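Workshop notebook, Serdale Racing, November, started 08:35

Engine and chassis, Palomino no. 2 (the spare). Carrying on from the last entry, where we left the rear shock out and the linkage in the parts washer.

Linkage first. Needle rollers on the lower pivot marked on the loaded side, inner sleeve has matching witness lines. Upper pivot fine. Replaced both lower bearings and the sleeve, kept the upper. Grease in the old ones had gone brown and stiff at the left end, which is where the chain lube gets thrown. The seal on that side had a nick in the lip. Fitted new seals both sides and turned the sleeve by hand before putting any load on it. No notches.

Swingarm pivot checked for side play with the shock out. None by feel. Dial gauge on the axle carrier gave 2 hundredths with a firm pull, inside our limit of 5. Left alone.

Shock is back from Rivance with the new shim stack. Their sheet says the compression side is softer at low shaft speed and unchanged above that. This was our request after Zadlow, where both riders complained of the rear skipping on the way into the downhill left. We had been taking preload out to get round it and ended up with too much sag and a bike that would not turn. I would like to go back to the spring setting from before Zadlow and start from there. Rebound is set to 15 clicks out from closed as a baseline. Do not compare this with older click figures, the needle is different.

Sag with rider still to do. Needs Mal-soon in full leathers and boots, the last set of figures was taken in jeans and is no use.

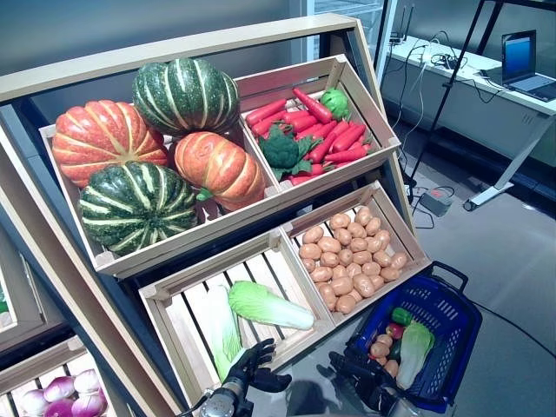 Front end. Fork oil drained both legs. Right leg came out darker than the left, with fine grey in the bottom of the tray. Stripped it. Lower bush has lost its coating along a strip at the front, the upper bush is serviceable but replaced anyway. Stanchion run between centres, 5 hundredths total runout, so it stays. Left leg stripped for comparison and the bushes are good. I put the difference down to the right leg sitting slightly high in the clamps after the crash repair. The axle was pulling it inwards when pinched up. Legs now set level with the depth gauge off the top yoke, axle slid in by hand with no weight on the wheel, and pinch bolts done last after bouncing the forks. Add this to the build sheet. It is on the one for bike no. 1 and was never copied over.

Brakes. Calliper pistons cleaned and pushed back, one on the left was slow to return. Seals ordered. Master cylinder bled, lever firm, but it will all have to be bled again when the seals arrive. Discs within thickness. Slight blueing on the inner edge of the right one, to be looked at again after the first test.

Engine. Leak-down done warm. Cylinders 1, 2 and 4 are all close together, cylinder 3 is worse and the air can be heard at the exhaust. Bore camera shows nothing on the piston crown. Valve clearance on 3 exhaust is at the tight end, but in. My view is that the seat has gone narrow on one side and it wants the head off. Mal-soon Kong would sooner re-shim and run it for the test, then lift the head over the winter with the other one. Either works for me provided it does not go out for a full race distance. To be settled before the gaskets are ordered, as the supplier has a long lead time on the head set.

Quick-shifter. The fault logged at Zadlow (cut with no upshift, fourth to fifth) will not repeat on the stand. Loom wiggled from the sensor back to the headstock with the logger running, no drop-out. Sensor voltage steady at rest. The rod end at the lever has some slop, so I have changed it and reset the rod to the same length. The cut threshold has been left where it was. Changing two things at once is how we lost a day on this in the spring.

Torque check sheet is signed up to the rear subframe. Front end is not signed. Bike is on the rear stand only with the front wheel strapped, please do not move it.

Outstanding:
Sag with rider
Calliper seals, left front
Decision on cylinder 3
Build sheet for no. 2, add fork leg height and axle procedure
Return Rivance's shock crate, it is under the bench

Stopped 17:15.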